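4.2 Comparing the two grippers on cluttered bins

With calibration settled, we turned to the question that motivated the whole project: does a slim, linkage-driven gripper with a small contact area do better in household clutter than the wide parallel gripper we had used until then? We were eager to find out, and the short version is that it does, by a good deal more than we had hoped, although it loses on one class of object that we care about.

Both grippers were mounted on the same KUKA arm and driven by the same controller, Plillow, which plans a top-down approach from a single overhead depth view. Plillow scores candidate grasps by the expected contact between finger and surface and by the clearance left on either side. The clearance term turned out to matter a great deal. The parallel gripper needs 80 mm of free width to open fully, so in a packed bin most of its candidates are thrown out before the contact score is even computed. The linkage gripper can enter with its fingers nearly closed and open only once it is below the top of the neighboring objects. We changed nothing else in the planner between the two conditions, and the speed limits and the lift height were the same.

The object set was drawn from the Morais collection, which we like for its variety: brushes, bottles, thin tubes, and toys with awkward outlines. Objects were poured into the bin by hand and then left as they fell. Each trial was one grasp attempt. A grasp was counted as successful if the object cleared the rim and stayed in the fingers until the arm reached the drop position. We ran 2,000 trials, split evenly between the grippers, with the order of conditions shuffled so that wear on the fingertips would not favor either one.

Figure 3 shows the linkage gripper at a green oval scrubber, with its finger at the upper edge of the object and a slender white and blue item lying directly beside it.

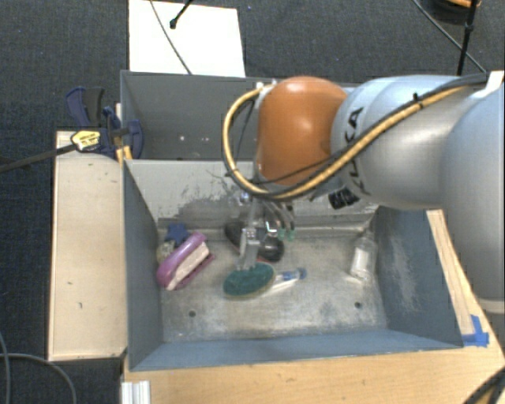

Figure 3. Linkage gripper on the KUKA arm, working among small household objects in a metal bin.

Katherine Tello objected, on reading a draft of this section, that a single-attempt measure flatters any gripper that fits into narrow gaps, and that what a user would notice is how long it takes to empty the bin. She also asked whether the parallel gripper might catch up once the first few objects were out of its way. Both are excellent points, and the second led us to what we think is the nicest result in the paper.

We therefore added a clearing test. The arm started with a full bin of 22 objects and kept going until the bin was empty or until three attempts in a row had failed. The linkage gripper pulled ahead early, when the objects were still touching one another, and the parallel gripper narrowed the gap as the bin thinned out. Over the last handful of objects the two were hard to tell apart. What kept the linkage gripper in front overall was that it rarely got stuck at the start, while the parallel gripper often used up its three attempts with most of the pile still in place.

The exception is smooth bottles. The small fingers touch a curved plastic wall over a short line, and when the grasp is off center the bottle rolls in the fingers during the lift. Of the failures we labeled by hand for the linkage gripper, 35 were of this kind, more than any other single cause. The parallel gripper, with its broad pads, hardly ever lost a bottle it had managed to reach. Lowering the lift speed helped a little. Softer fingertips helped more, though we have only tried one material so far and it tore at the corners sooner than we would like.

Brushes gave us a pleasant surprise. We had expected the bristles to be a problem, as they return patchy depth and bend under load. In practice Plillow tended to pick the handle, where the depth was clean, and the slim fingers could close on it even with another object resting against one side.

One practical note for anyone repeating the test: hose and cable routing changes the reachable workspace. With our first routing, the bundle pulled tight when the wrist turned toward the far corners, and the arm stopped on a torque limit. Adding slack in a loop near the last joint cured it. The Kenport bin layout used in Section 4.3 is shallower and did not show the effect. All trials reported above were run with the longer loop, and the planner logs for both conditions are stored with the Mudovik release.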